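Final Report, Capstone Project: The Night-Time Fault on the Two-Arm Shelving Cell
Mihret Jemal, Brindbridge Polytechnic, Automation Stream

Where the trouble started

I'll begin with February, because the first half of the term went so smoothly that there isn't a great deal to tell (my interim report covers the setup, and it's a bit long as it is). By then we had the two arms sharing one bench and one shelf, putting drink cans up and taking them down again, with the Plunach scheduler deciding whose turn it was. My supervisor had warned me that sharing a shelf between two arms was asking for it, and I remember nodding very politely and carrying on.

The fault itself took less than a second. The left arm was lowering onto a can when the right arm, which should have been waiting its turn, swung in over the shelf as well. The two wrists knocked together, the left arm tripped on over-current, and the right one kept pushing until I hit the stop. I was standing well back, thank goodness, and the only casualties were one fingertip pad and a can of lemonade that went everywhere. I'm still finding sticky spots on my notebook!

I filled out the incident form that afternoon and was asked, quite rightly, to leave the cell locked out until I could explain what had happened. That took me 10 days, and I'd like to set out how I got there, including the parts where I was wrong.

What I blamed first

My first guess was the wiring. It's an easy thing to be suspicious of, and a loose connector would have explained why the right arm seemed to miss its hold signal. I reseated every plug, swapped the signal cable for a new Vateck one and wiggled everything I could reach while watching the readings. I got nothing at all, apart from a sore neck.

My second guess was calibration. If the two arms disagreed on where the shelf was, each could believe it was on its own side of the line. I re-ran the calibration from scratch, which is a slow and fiddly job, and the results came back nearly identical to the old ones. That was a little disheartening after a whole morning of it, though at least I could cross it off with a clear conscience.
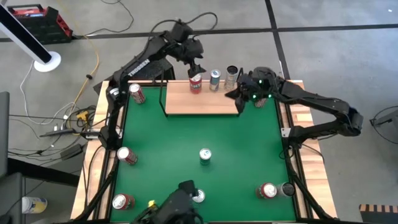 So it was back to the logs, which I should have read properly in the first place. Every move the cell makes gets a line, and the collision was at line 1236. Reading upward from there, I found the right arm asking for the shelf, being refused, and then asking again 4 seconds later and being told yes, while the left arm still held it.

The cause

The shelf is protected by a software lock. An arm asks for it, does its work and hands it back. I had added a timeout myself, so that an arm that crashed in the middle of a job wouldn't keep the lock forever, and I was rather proud of that. The trouble is that the timer started when the lock was granted and took no notice of whether the holder was still moving. On most picks the arm was finished long before it ran out. On the day of the fault I had turned the left arm's speed down to get a gentler approach, the timer expired partway through, and the scheduler gave the shelf away.

In other words, the slower and more careful setting was the dangerous one, and I had never tested it with both arms running.

What I changed

The lock now renews itself as long as the holding arm reports in, and if the reports stop, both arms halt and wait for a person. I also added a keep-out zone in the Bilgin motion planner, so even a wrongly granted lock shouldn't bring the wrists together. Finally, the over-current trip on either arm now stops its neighbour too. It ought to have done that from the start, and my marker is welcome to take a point off for it.

I re-ran the original sequence at the reduced speed, with 2 people present and one of us on the stop button the whole time. The right arm asked for the shelf, was refused, and kept being refused until the left had backed away. I have not yet tested what happens if the network drops while a lock is being renewed, and whoever takes over the cell next term should please do that before anything else. The log extracts and the revised risk assessment are in the appendix.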